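3.2 Woven containers in the rented home

The second group of objects in our household survey gave us the most pleasure to work on. Wicker turns up everywhere once one starts looking for it. Of the homes visited in Caltovau, nearly all had at least one woven piece in a living room or bathroom, and tenants talked about these pieces far more freely than they talked about their furniture. Goossens, who carried out most of the interviews in April, had set aside ten minutes for the topic and regularly ran over.

Why should this be? Part of the answer lies in the history of the trade. The Dekker workshop sold willow goods in the town for two generations, and its order books list over 2,000 small household pieces, most of them lidded. Bread baskets and sewing boxes come first, then letter trays, and only in the last of the 4 surviving volumes do we find covers for shop-bought paper goods. The tissue box is a wonderful case. It takes a throwaway product in a plastic wrapper and gives it the look of something that belongs on a sideboard — a very old craft put to work hiding a very new thing.

We were struck by how closely the modern boxes follow the layout of the older sewing boxes. There is a tray, a cross-piece to divide it, and a lid that lifts away. Figure 4 shows a light tan woven piece on a small white table.

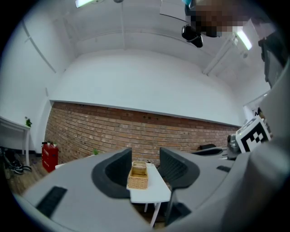
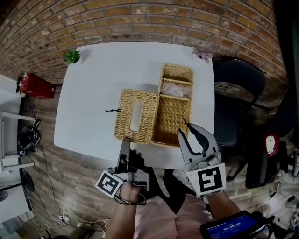
Figure 4. Light tan wicker on a white table. In the second view the tissue box is open, with the slotted lid on the left and the divided base on the right.

The divided base deserves a closer look. In the Dekker sewing boxes the bar kept thread apart from scissors, and the order books charge a little extra for it. In a tissue box only one compartment needs to hold the tissues, so the other is free for anything at all. Tenants told us about keys, reading glasses, spare batteries, a remote control and, in one flat on the Alliton estate, a much-loved collection of bus tickets. Schouten has suggested the term "spare room" for this second space, and we have kept it in our coding scheme (see Table 2) as it matches so well the way people spoke.

Fastenings vary more than we expected. Some makers leave the lid loose. Others use a leather strap, a loop and peg, or a cord. The tenants with loose lids refilled their boxes more often, by their own account, while those with fastened lids were more likely to move the box from room to room. Our numbers are too small to lean on, but the pattern is a lovely one and we would be delighted to see it tested in a larger town.

Price played a smaller part. Boxes from Flultis, the discount shop by the station, were kept and cared for just as long as inherited ones, and two tenants had mended theirs with garden twine. The repairs themselves are taken up in Section 3.3, together with the question of who in the household does the mending.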